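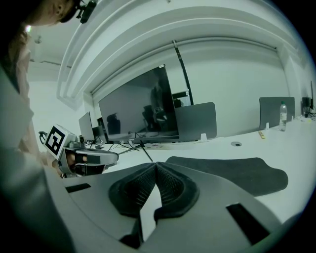 Alumni Awards Dinner: your questions

Who can be nominated?
Any former student of Oltholm College who left at least five years ago. Current staff have to wait, however patient they have been.

Can I nominate myself?
Yes, and every year people do. You will still need 2 letters of support, and your mother may write only one of them.

How long should the nomination be?
Up to 400 words. We stop reading at 400, sometimes in the middle of a rowing career.

Where is the dinner?
The Godoy Hall, on the Puklow Road side of the campus. It seats 300 — fewer if the brass band comes.

How do I book?
Through Plendia, our ticket site. Tickets go on sale in July 2025.

Is there a dress code?
Smart. Old college blazers are welcome if they still do up.

Do winners have to make a speech?
They get five minutes. Past winners have shown a loose grasp of this, so there is now a bell.

Can I bring children?
Yes, over-twelves. They pay full price and get the same chicken.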